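Hosau Household Advice Service
Keeping Papers Ready for a Court Hearing at Home

Residents with a matter before a court are often asked for papers at short notice. The following advice concerns storage at home only and does not replace the guidance of a lawyer.

Keep all papers for one case in a single box file, away from the stove and sink. Place the most recent order or notice on top. Orders that stay or change an earlier decision should be clipped to the decision they concern — the two are easily separated.

Number each page in pencil in the lower corner. A standard file holds up to 224 sheets; a second file should be started before the first is full.

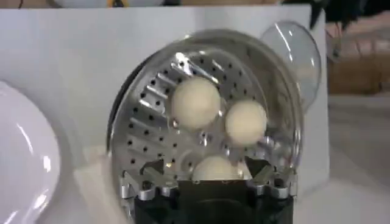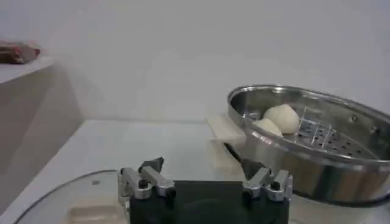
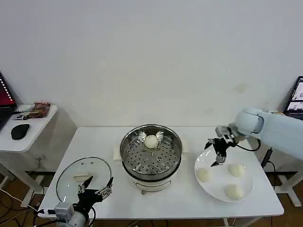 Should envelopes be kept along with the letters?
Keep the envelope of any letter from the court, as the postmark may help to show when it was sent. Other envelopes may be thrown away.

Make two copies of every signed statement and store one outside the home. Receipts printed on thermal paper fade and should be copied on arrival.

Set aside 20 minutes each month to check the file against the court's list of dates. Papers from a closed case should be moved to a separate box, marked with the case number and the year.

Last reviewed Apr 1, 2021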